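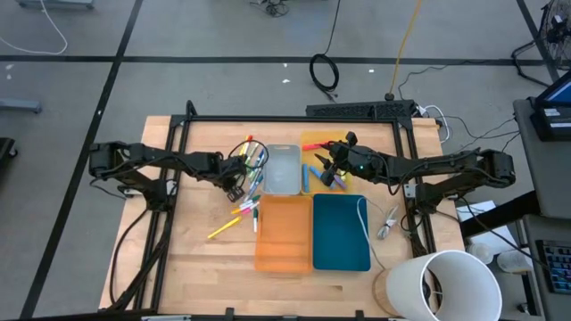
4. Setting up the marker sorting table

4.1 Before you start

The Brolura sorting layout uses one table, four shallow bins and a mixed supply of markers. Read this section through once before placing anything on the tabletop. The work takes place on bare wood. Do not use a cloth, mat or tray liner, as markers catch on a raised edge and the bins shift.

Check that you have:
- one gray-white bin
- one yellow bin
- one orange bin
- one dark teal bin
- mixed markers and highlighters, all with caps fitted

CAUTION: Discard any marker with a cracked barrel. Ink on unsealed wood cannot be removed without sanding.

4.2 Placing the bins

1. Wipe the tabletop with a dry cloth.
2. Set the gray-white bin and the yellow bin next to each other near the middle of the table, yellow on the right.
3. Set the orange bin directly below the gray-white bin.
4. Set the dark teal bin directly below the yellow bin. The four bins now form a block, two across and two down.
5. Close up the gaps between the bins. A marker must not be able to stand on end between two walls.

NOTE: Bins from the older Sterton set have taller sides. Do not mix them with the shallow type in one block.

4.3 Laying out the markers

1. Tip the markers out to the left of the block - not above it and not below it.
2. Spread them by hand into a long, uneven row beside the gray-white and orange bins. Markers may touch and may lie at any angle.
3. Pull apart any marker that is lying fully on top of another.
4. Leave single markers that have rolled clear of the row where they are, provided they are on the tabletop.

Bins may be pre-loaded. Record the bin and the colors of the markers in it on the layout card before starting. Markers in a pre-loaded bin need not be parallel, and crossed markers are acceptable.

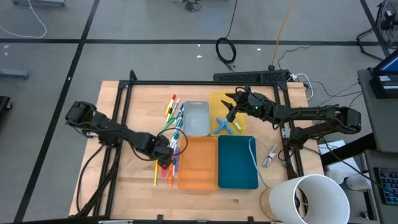 Page last changed: 2018-03-30

4.4 Reading the marker

Sort by the color of the ink. On most pens the cap is the reliable guide. A white barrel carries no information, so a white marker with a green cap is sorted as green.

Highlighters are the exception. The barrel of a highlighter is usually colored along its length and can be read from any side. A sky blue barrel is sorted as blue, and the shade of the printing on it is ignored.

1. Turn the marker until the brand name faces you.
2. Read the type if it is printed on the barrel.

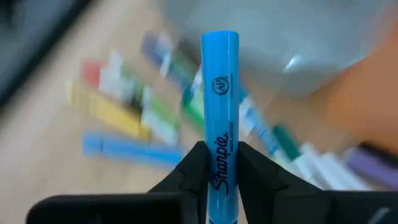 3. Look for a round seal. On a Sharpie highlighter the letters "AP" in the seal are enough to identify it for the layout card. The fine print next to the seal does not need to be copied.
4. If the printing has worn away, enter the color only and write "unmarked" in the type column.

NOTE: Yellow and yellow-green are separate entries. Where the two are hard to tell apart, compare the caps side by side under the room lighting used for the session. Do not compare against a screen.

4.5 Assigning colors to bins

The color of a bin does not fix the color of its contents. Assignments are taken from the layout card in use. The Courtois card set is supplied with the table. The Zolavska set has a different numbering and is described in section 13.

1. Select a card.
2. Write the color group for each bin in the matching square.
3. Check any pre-loaded bin against its square. If the contents do not agree with the card, correct the card - do not move the markers.

4.6 Clearing the table

1. Empty the bins one at a time, starting with the gray-white bin.
2. Push each cap until it clicks.
3. Return all markers to the supply box and store it flat.
4. Stack the empty bins with the dark teal bin at the bottom.
5. File the layout card. Cards are kept until the October stock check.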